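1월, 밤 열한 시 넘어서

드디어 열었다! 몇 주 동안 책상 밑에 밀어 두기만 했던 델 데스크톱을 오늘 드디어 작업대에 눕히고 옆판을 뗐다. 저녁도 대충 먹고(어제 남은 카레에 밥만 새로 했다) 바로 시작했는데, 정신을 차려 보니 벌써 이 시간이다. 손톱 밑은 까맣고 허리는 뻐근한데 기분은 정말 좋다. 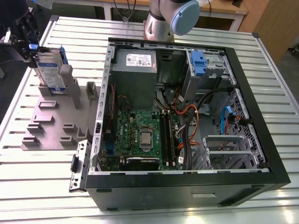

이 컴퓨터는 Ritu가 준 것이다. 사무실을 Arville 쪽으로 옮기면서 처분할 물건이 잔뜩 나왔다며, 고칠 수 있으면 가져가라고 했다. 받자마자 "내가 살려 볼게!" 하고 큰소리를 쳤는데, 그러고는 다른 일에 치여서 여태 손도 못 댔다. 며칠 전에 Ritu가 그거 어떻게 됐냐고 물어봐서 얼굴이 화끈했다. 그래서 이번 주에는 무슨 일이 있어도 시작하기로 마음먹었던 것이다.

증상은 이렇다. 전원을 누르면 팬이 돌다가 몇 초 만에 꺼지고, 잠깐 쉬었다가 또 저 혼자 켜진다. 처음에는 파워가 죽어 가나 했는데, 인터넷을 뒤져 보니 메모리 접촉 불량이나 쿨러 쪽 문제로도 그런다고 한다. 검색 결과를 읽다 보면 모든 증상이 모든 고장의 원인 같아서 머리가 아프다. 그래도 하나씩 지워 나가는 건 재미있다. 추리 소설 읽는 기분이랄까!

옆판 떼는 것부터 쉽지 않았다. 걸쇠만 당기면 된다고 쓴 글을 봤는데 내 손으로는 꿈쩍도 안 해서, 한참을 씨름하다가 아래쪽을 손바닥으로 툭 치면서 당겼더니 갑자기 쑥 빠졌다. 그 순간의 쾌감이란. 먼지가 확 올라와서 재채기를 연달아 했고, 창문을 열었다가 너무 추워서 바로 닫았다. 다음에는 마스크부터 쓰고 시작할 것. (이 말을 지난번 프린터 때도 일기에 썼던 것 같다.)

뚜껑을 열고 나서는 한참 그냥 들여다봤다. 나는 이 순간이 제일 좋다. 초록색 메인보드에 하얀 DELL 글자가 찍혀 있고, 그 위로 작은 부품들이 빽빽하게 들어찬 게 꼭 비행기에서 내려다본 도시 같다. 노란 선, 검은 선, 주황 선이 한꺼번에 몰려 다니는 것도 보기 좋다. 어릴 때 라디오를 뜯었다가 다시 못 맞춰서 혼난 적이 있는데, 그때 느꼈던 두근거림이 아직도 똑같이 남아 있다니 신기하다.

그리고 하드디스크 자리 위로 튀어나온 파란 플라스틱 손잡이! 이게 은근히 마음에 든다. 틀은 회색이고 겉은 검은색인데 손으로 만질 곳은 저렇게 환한 파란색으로 해 놓으니까 처음 여는 사람도 어디를 잡아야 할지 바로 안다. 누가 생각했는지 몰라도 참 친절한 사람이었을 것 같다. VGA 단자도 파란색이라 둘이 짝을 맞춘 것 같기도 하고. 요즘 모니터에는 저 단자가 없는 게 많은데, 창고에 있는 옛날 모니터가 드디어 제 짝을 만나게 생겼다.

선은 뽑기 전에 전부 종이에 그려 두었다. 예전에 한 번 사진만 믿었다가 선이 겹친 부분을 못 알아봐서 고생한 적이 있다. 연습장 한 장에 네모를 몇 개 그리고 어디서 어디로 가는지 색연필로 칠했더니 제법 그럴듯한 지도가 됐다. 그림 솜씨는 형편없지만 나는 알아볼 수 있다. 옆에 나사 통도 준비했다. 통이라고 해 봐야 반찬 뚜껑인데, 칸마다 어디서 나온 나사인지 적어 놓으면 이만한 게 없다.

CPU도 눈으로 확인했다. 은색 덮개가 소켓 틀 안에 얌전히 앉아 있는 걸 보니 괜히 뿌듯했다. 여기에 바를 서멀 그리스는 Velport에서 주문해 놨는데, 내일이나 모레면 도착할 것 같다. 한 번 바를 만큼만 사면 되는데 배송비가 아까워서 200그램짜리 세척용 젤이랑 붓 세트까지 같이 담아 버렸다. 이런 식으로 서랍이 가득 차는 거지 뭐. 그래도 새 붓은 언제나 설렌다!

중간에 Madhu한테 전화가 왔다. 내가 지금 컴퓨터를 뜯고 있다고 했더니 자기도 보고 싶다면서 영상통화로 바꾸자고 했다. 화면으로 속을 보여 주자마자 "메모리부터 뺐다 꽂아 봐, 무조건!" 하고 외치는데, 어찌나 확신에 차 있던지 웃음이 터졌다. Madhu는 옛날에 Suvarna라는 수리점에서 일할 때 이런 컴퓨터를 하도 많이 만져서 눈 감고도 조립할 수 있단다. 정말인지는 다음에 눈을 가리고 시켜 봐야겠다. 메모리 단자는 지우개로 살살 문지르라는 사람도 있고 절대 하지 말라는 사람도 있는데, Madhu는 마른 천으로 닦으라는 쪽이다. 나는 그 말을 듣기로 했다.

오늘 제일 잘한 일은 서두르지 않은 것이다. 예전 같으면 전화를 끊자마자 이것저것 다 뽑고 밤을 새웠을 텐데, 이번에는 순서를 정해서 적었다.

메모리 닦고 다시 꽂기
메인보드 전지 바꾸기
구멍 뚫린 망 쪽 먼지 털기
서멀 그리스 새로 바르기
그래도 꺼지면 파워를 다른 걸로 바꿔서 켜 보기

전지는 집에 있는 줄 알고 서랍을 다 뒤졌는데 크기가 다른 것만 나왔다. 내일 퇴근길에 Clostirach 문구점에 들러야겠다. 거기는 별걸 다 판다. 간 김에 절연 테이프랑 작은 십자드라이버도 봐야지. 지금 쓰는 건 끝이 닳아서 나사 머리를 자꾸 갉아 먹는다.

살아나면 어디에 쓸지도 벌써 다 생각해 놨다. SSD를 하나 달고 가벼운 리눅스를 깔아서 사진 정리용으로 쓸 것이다. 외장하드에 쌓인 폴더를 오늘 세어 보니 281개였다. 이름이 "새 폴더"인 것만 32개다. 부끄럽다. 하지만 전용 컴퓨터가 생기면 분명히 정리할 마음이 날 거다! 메모리도 늘려 주고 싶은데 16기가까지 받아 주는 보드인지는 모델 번호로 찾아봐야 한다. 욕심은 나지만 일단 켜지는 게 먼저다.

비용은 지금까지 젤이랑 붓이랑 그리스 값이 전부다. Ritu는 그 돈이면 밥을 사 먹으라고 하겠지만, 이렇게 즐거운 저녁을 보낼 수 있으면 하나도 안 아깝다. 영화 한 편보다 훨씬 오래 즐기고 있잖아. 게다가 이건 아직 끝나지도 않았다.

검은 겉판에 잔흠집이 조금 있는데 그건 그냥 두려고 한다. 스티커로 가릴까 하다가, 오래 일한 물건한테는 그런 자국이 어울리는 것 같아서 마음을 바꿨다. 걸레로 한 번 닦아 주기만 해야지.

손 씻고 왔는데도 아직 쇠 냄새가 난다. 내일은 전지, 드라이버, 그리고 마스크. 마스크 꼭!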